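Skusta Members' Association
Minutes of the data protection meeting, 23/11/2025

Chair: Christos Tsoukalas

1. Minutes of the August meeting
Agreed with one correction: the supplier's name is Dekuretti.

2. Retention of member records
The old database holds 2,043 records, of which 300 belong to lapsed members. Agreed to delete these within 45 days. Payment records stay until the accounts are closed.

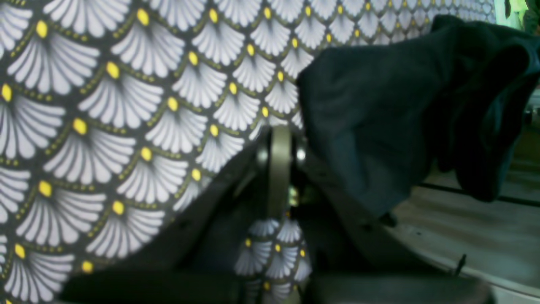
Patterned fabric, white fans on dark grey

3. Subject access requests
Two received, both answered on time. A third, passed on by Nultis, is waiting for proof of identity.

4. Mailing list
Consent wording approved. Uçar to send the new form before the next newsletter.

5. Any other business
None. Date of next meeting to be confirmed by email.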